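Fruit or Vegetable? Why Grown-Ups Argue About Tomatoes

Quick one today, kids. Sorting day! You need two baskets and a pile of pretend food. Real food works too but it rolls and somebody always bites it.

First question. What is a fruit?

Most people say: sweet stuff. Apples, oranges, done. But a plant scientist says something else. A fruit is the part of a plant that grows from the flower and holds the seeds. That's the whole rule. Seeds inside? Grew from a flower? Fruit.

So cut open an apple (ask a grown-up for the knife part). Little brown seeds in the core. Fruit. Orange, same thing, those hard pips you spit out. Lime — fruit, even though it makes your face go funny.

Now the tricky ones. Tomato. Full of tiny slippery seeds. So a tomato is a fruit! Bell pepper? Look inside, a whole bunch of flat pale seeds stuck near the top. Fruit again. Cucumber and pumpkin too.

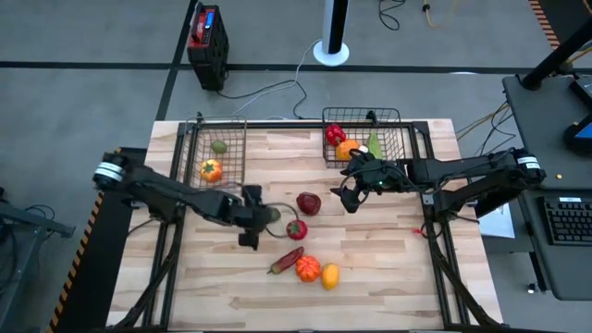

And what's left over is the vegetables. Vegetable is a kitchen word really. It means the other parts of a plant we eat, like these:

Leaves — lettuce, spinach, cabbage.
Roots — carrots, beets, radishes.
Stems — celery, asparagus.
Bulbs — onion and garlic. A bulb is a fat bud that grows underground and stores food for the plant, so it can start growing again in spring. Pull a garlic apart and you get cloves. Plant one clove in November, pointy end up, and next summer you get a whole new garlic. Maybe 2 if you plant 2, ha.

But cooks sort differently. A cook says sweet goes in dessert, not sweet goes in dinner. So in the kitchen the tomato and the pepper go with the vegtables. Is the cook wrong? Nope. Two ways to sort, both fine. Just say which rule your using before you start.

Try it yourself:

Put all your food in the middle of the table. Mix it up. Round one is the scientist rule, seeds or no seeds. Fruit in one basket, everything else in the other. Tip it all out. Round two, cook rule, sweet or not sweet. Which things changed baskets? Write them down or draw them.

Round three, make up your own rule. Color. Bumpy or smooth. Things your brother won't eat. Then let a friend guess the rule. Harder than it sounds.

Bonus puzzle: where does a strawberry go? The specks on the outside are the real tiny fruits, with a seed in each. Weird. More on that Wednesday.

Comments (3)

Barnabás Magyar: We did round three with my class at Plikotgate. One girl sorted by "could you juggle it." Garlic was a yes.

Nirkby mom: My son now says ketchup is jam. Thanks a lot

pepperfan40: what about corn??? you forgot corn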